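# A Kitchen Where No One Eats

The course begins at eight in the evening, when most students of the technical school in Brurach are already at home. The building is quiet, and from the corridor one hears only the small motors. The name of the course is Detomon, and it was started by students who wanted to build something and not only to pass an exam about it.

The task for this winter sounds easy. A robot arm has to put a toy kitchen in order. It should take each thing from the table, decide where this thing belongs, and leave it there without pushing the others. The students have been working on it since autumn, and the final demonstration is on 7 December 2019, in the hall of the Siliņa library.

I expected to see much writing of code. In the first hour I saw mostly people who were moving toys by a few centimeters and arguing quietly.
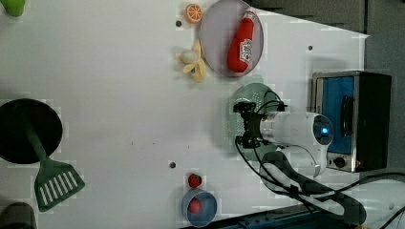

Soft things are the subject on which every member of the course has an opinion. A hard plate has the same shape in the morning and in the evening, so the program can trust it. The plush ketchup bottle, which on my visit lay diagonally across the pink plate, changes a little each time somebody touches it. If the fingers close too much, it bends in the middle. If they close too little, it stays where it was. One group wants to solve this with a slower grip, another with better choice of the place to hold, and the two groups do not share a notebook.

The program that connects all this is called Esus. It is written by the students and has 2710 lines, many of them with comments in capital letters. The teacher allows only one new idea per evening. In the beginning this rule was unpopular. Now the students repeat it to each other when somebody wants to change the speed and the order of the tasks together.

For the demonstration the arm will have 100 points to win and three minutes for each round. A fallen object costs two points. Touching the wrong object costs more, and how much more was still under discussion when I left.

The course meets again on Tuesday. On the whiteboard near the door is written what must be done first: "Strawberry, again."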